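Clear the doorway first: notes from a talk with a robot site lead
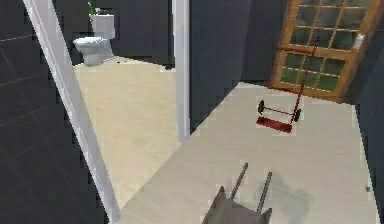

How this came about

I got an hour on the phone with the person who runs practice runs for Manton, the outfit that writes handling rules for mobile robots working in houses under renovation. Fetch, carry, move stuff out of the way. Call started at 7 a.m., they were already in the truck. Asked to go unnamed, fine by me. Typed this up fast, so bear with the rough bits.

The rule book, such as it is

It's short. 12 pages, and the lead thinks two of those could go. "People want a thick binder. Then the binder lives in the van. I'd take one sheet taped up by the door."

First rule on the sheet is about doorways. Any opening a person might use stays passable, and the robot doesn't park in it. Not for a second, not to replan. "If it has to think, it backs up and thinks in the room."

Bathrooms get their own line. Why?

"Small room, one way out, hard floor. Someone goes in, the machine sets something down across the opening, now you have a person stuck behind a load. We treat a bathroom door like a fire exit. Same color on the map."

Things on the floor

We spent most of the call on this. Hand trucks especially. A red one tipped over against a glass door is one of their standard simulated setups, and the lead has strong opinions on it.

"Everybody's first idea is grab the rail and pull. OK, what is it leaning on? Glass. So you don't start with the pull. You start with what happens to the glass."

The order they teach, as I got it down:

Look at what the object touches before touching the object.
Pick a grip that lets you lift away from the fragile thing. Never slide along it.
Lift a little, stop, look again.
Wheels are a hazard until proven otherwise. They roll when you don't want them to.
If the door moves at all, let the load back down slow and call a person.

That last one gets pushback. Operators hate the call. Lead's answer: "Call anyway. I have never once yelled at somebody for calling."

And a door that's only propped, not hung? Counts as a loose object, full stop. "It has a handle on it so people's brains say door. Put it on the list with the ladders and the drywall."

Simulation and what it's good for

Manton wants every new routine run in sim before it goes near a house. The number they settled on is 821 clean passes for a floor-clearing job. I asked where that came from. Long pause. "Somebody's spreadsheet. It was higher. We kept it because changing it meant another meeting."

The passes have to vary, though. Load turned around, different start spot, lights changed. Running one layout over and over doesn't count and reviewers do check. A team at Hirwood handed in a log of 3733 runs last May and got most of them thrown out, same room and same start every time. "They were mad. Then they shuffled the rooms and the thing failed by lunch."

What sim won't give you, in the lead's view, is friction you can trust. Dust, grit, a floor still tacky from sealer. So the first real job is always at walking pace with a hand on the stop button, no matter how nice the sim numbers look.

Who holds the stop button

Big argument here, apparently. Van Wyk, the contractor on the Parkport houses, wanted the stop with the site foreman. Manton wanted it with whoever is watching the gripper. They wound up with two buttons. Either one kills motion, only the watcher can restart.

"The restart is the part that hurts people. Anyone can stop it. One person starts it, and that person says it out loud first."

Gripper should also hold on stop, not let go. Sounds obvious but the lead has seen the other default shipped. Check it on the bench with something soft before the first shift.

Glass, again

Came back to it near the end becuase I asked about near misses. Up to 13 a quarter get written up across the sites. Glass is the biggest group. Second is cords.

"Write it up even if nothing broke. Say what the machine was holding, what it was near, who had the button. Three lines. I don't want an essay."

Do people do it?

"At Parkport, yes. Other places, when I nag."

Last thing I asked was what they'd change tomorrow if they could. Tape. They want a taped strip on the floor in front of every doorway on every job, nothing set down inside it by robots or by people. The crews keep putting there coolers in it.

Next draft of the sheet is out for comments now. I'll post the changes when I have them.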